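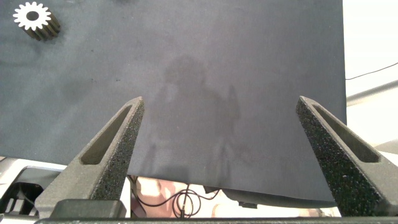
One small gear on the dark grey, top left.

Up before six again, so I'm writing this at the kitchen table with the second pot of tea and the radio on low. The allotment meeting last night went on till gone nine and all we settled was the price of manure. I came home cross and ate cheese standing up.

April has been a swine for seedlings. I sowed 27 tomatoes (too many, I know, I know) and 17 have come up, mostly the yellow ones I only bought because the packet was pretty! The Hofstetter beans are doing nothing at all. I've moved them to the landing where the airing cupboard warms the wall and I go and glare at them every time I pass.

Walked down to Peltthorpe after lunch for compost and string. They've put the string up again, it's almost 20 per cent dearer than last year, and the big ball has gone altogether. Came back the river way with the bag on my shoulder, stopping at every bench. The blackthorn is nearly over but there were celandines all along the bank and I saw a wren go into the ivy with a beak full of moss.

Must ring the dentist. Must also find the lid of the blue water butt, last seen in the February gale heading for the railway line. I've got fleece over the early potatoes in case of frost, and I've dug out the heavy gloves for the brambles behind the shed, the left one has a hole in the thumb.

Soup for tea, leek again.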